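Durkus Allotments and Gardens Board > Growing > Tomatoes
Thread: Blight already?? or am I panicking
25/06/2023

farkas_plot16
Brown patches on the lower leaves of my Durkus outdoor toms, yellow round the edges. Went up this morning and half the row has it. Last year lost the lot, so a bit jumpy. 16 plants, all from seed in April. Do I pull them now or wait?

Marrowfat
Wait. It's been dry as anything here. Blight wants warm AND wet. Lower leaves only sounds like early blight or just old leaves packing up. Take them off, bin them, water the soil not the plant.

pennyroyal
Disagree with waiting. We waited, and the whole Jullport site had it inside a week. Any brown on the stems? If yes, out they come, no messing.

farkas_plot16
Stems look clean. Will check again tonite. Watering with a rose on the can from above, is that bad

Marrowfat
Yes! Stop that.

tinshed
Not as bad as people make out if you do it first thing and it dries off. I've watered overhead for years. Feed matters more imo. What are you giving them? 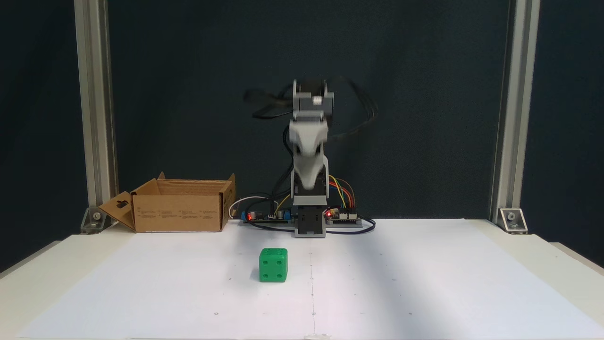

Ask because mine went yellow between the veins last summer and everyone on here shouted blight, and it was magnesium. Epsom salts on the leaves, new growth came through green. Old leaves stayed ugly. Took them off in the end.

pennyroyal
Yellow between veins is a different thing tinshed. He said brown patches. Don't send him off buying Epsom salts.

tinshed
He said yellow round the edges as well, read the post

Stefania H
Hello, new here, Štefánia Hrnčiar, plot at Pullum. Do the patches have rings in them, like a target? Rings = early blight, slower, you can live with it. Greasy looking and no rings, white fluff underneath in the morning = the bad one. My mother cut off every leaf up to the first truss every year whatever happened and she always had tomatoes.

farkas_plot16
Welcome! Just been back up. Rings, yes, definately rings on most of them. No fluff. So early blight then?

Marrowfat
Told you. Leave them in.

pennyroyal
Fine, rings I'll give you. Still wouldn't compost the leaves. And don't put toms or spuds in that bed next year.

farkas_plot16
OK so list for this week, shout if wrong:

1. Leaves off up to the first truss, dry day, wipe the secateurs between plants. Council bin, not the heap.

2. Can without the rose, at the base, mornings. Straw down after so the soil doesn't splash up. Might move the two worst ones to pots away from the rest.
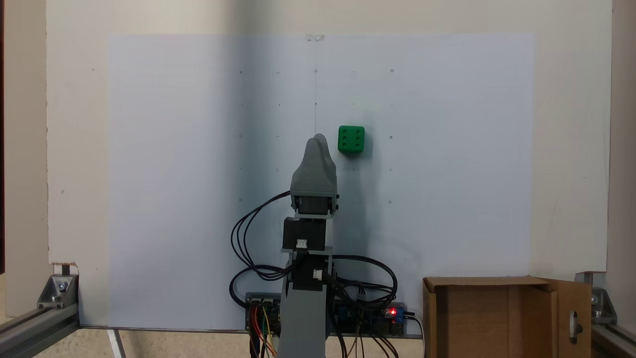

3. Feed once a week when the first fruit shows, not before.

4. Look underneath the leaves every time I'm up there.

tinshed
Don't move the two worst ones, you'll wreck the roots. Pull them or leave them. Rest is fine.

Stefania H
Agree about the pots. Also 3, I start when the first flowers open, but everyone does it different.

pennyroyal
First fruit. The size of a pea. Feed at flowering and you get a hedge

Marrowfat
Bottle says when first truss has set. Same as penny for once.

farkas_plot16
Right, leaving them all where they are. Straw is 2 bags, will that do a 16 plant row?

tinshed
Depends on the bag. Grass clippings do the same job if you run short, keep them off the stems.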